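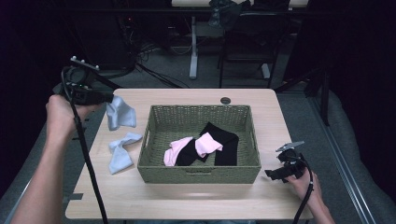 Sock night: a thread

1/ Right. The sock situation. Basket on the table, pink ones and black ones in it, blue pair still out on the wood. Doing this now or it never gets done

2/ Background for new people — I moved to Utville in December and every sock I own went into one bag. One. Been living out of that bag like an animal

3/ Rule for tonight is one colour at a time. Pink with pink, black with black, blue with blue. Sounds obvious. Was not obvious to me for two months

4/ The green woven basket is the best thing in this flat btw. Handle holes so you can grab it with one hand, low sides so nothing gets lost at the bottom. Had a deep one before and things went in there to die

5/ Someone asked where it's from. Starnulero, the shop by the bus station, bottom shelf near the back. They had it in cream as well but cream and me don't mix

6/ Folding. I know people have Views. My mum does the ball, where you turn one cuff over the pair. Stretches the elastic imo. I lay them flat, toes together, fold in half, done

7/ Huiling Zheng has just messaged to say fold in thirds and stand them up in the drawer. Huiling my drawer is 4 inches deep and it sticks

8/ ok tried thirds. Works on the thin ones. Thick ones just flop open again, so halves for those

9/ Black socks are the real enemy. All look the same till you're on the train and one is navy. Hold them up next to the window or a decent lamp BEFORE you pair them. Learnt that at a job interview

10/ Also check the heels while you're at it. If you can see your finger through it, out it goes. Or dusters, if you are a person who dusts

11/ Timed myself on the whole bag last week, 40 minutes, with telly on. Tonight's lot is tiny, should be done before the kettle

12/ Kettle won

13/ Odd ones get a fortnight on top of the radiator. No partner by then = bin. Currently one stripy one up there and I'm not hopefull

14/ Yes I have seen the mesh bag thing where you wash them in pairs. Bought one at Kolberg. The zip went on the second wash. If anyone has one that lasts pls say which

15/ Next up is the tea towel drawer — don't want to talk about it yet

16/ Basket's going on the shelf by the bed. Night all x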